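Policarpio -- registro de tarefas domésticas do clube de robótica Gavik

Versão de quinta-feira, 22 de julho de 2021

Olá, e obrigado por ter chegado até aqui! O Policarpio é o conjunto de gravações que o nosso clube estudantil vem juntando desde janeiro, primeiro como trabalho de disciplina e depois por gosto mesmo, porque o pessoal pegou apego pela coisa. A ideia é bem caseira: pegar, arrastar, esticar e dobrar panos em camas e mesas, com uma garra na mão, para depois treinar o braço que o clube leva à competição Trurkau (categoria de tecidos, que é a mais ingrata e a mais divertida).

O que tem dentro

São 1527 episódios, divididos em 7 tarefas. Uns 435 deles são de cama, e o resto se espalha entre mesa, cadeira e cesto. Cada pasta traz o vídeo, a abertura da garra ao longo do tempo e um arquivo notas.txt escrito por quem gravou -- vale a pena ler as notas, porque lá aparecem coisas que não cabem em coluna nenhuma de planilha.
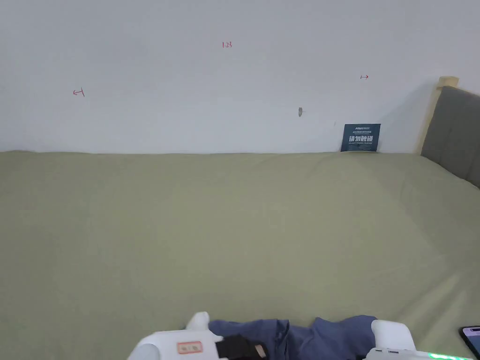
Tarefa "pano sobre cama": tecido azul amassado entre os dedos da garra, lençol verde-oliva e, na parede, a marcação 1.23 entre duas setas vermelhas.

Nos episódios de cama, pedimos que o lençol fique razoavelmente esticado, mas ninguém precisa passar ferro nele, por favor! Rugas leves fazem parte do problema que queremos resolver. Quem anotar alguma medida no local deve copiá-la também para o notas.txt, com a unidade, que foi a nossa maior dor de cabeça na primeira leva.

Como usar

Baixe primeiro o pacote pequeno, com 100 episódios, e rode o script plenover_ver.py. O Plenover é o nosso visualizador (meio lento, mas a gente gosta dele) e mostra o vídeo ao lado da curva da garra. Se a curva parecer atrasada, ajuste o campo "desvio" antes de mexer em qualquer outra coisa.

Problemas conhecidos

Tecidos escuros ainda são poucos, e as pastas mais antigas usam nomes de tarefa sem acento. Estamos renomeando aos poucos, entre uma prova e outra.

Para contribuir

Turmas de outras escolas são muito bem-vindas. Abram um pedido com uma pasta só, para a gente conferir o formato com calma, e mandem o restante depois da resposta -- costumamos responder nas noites de reunião do clube.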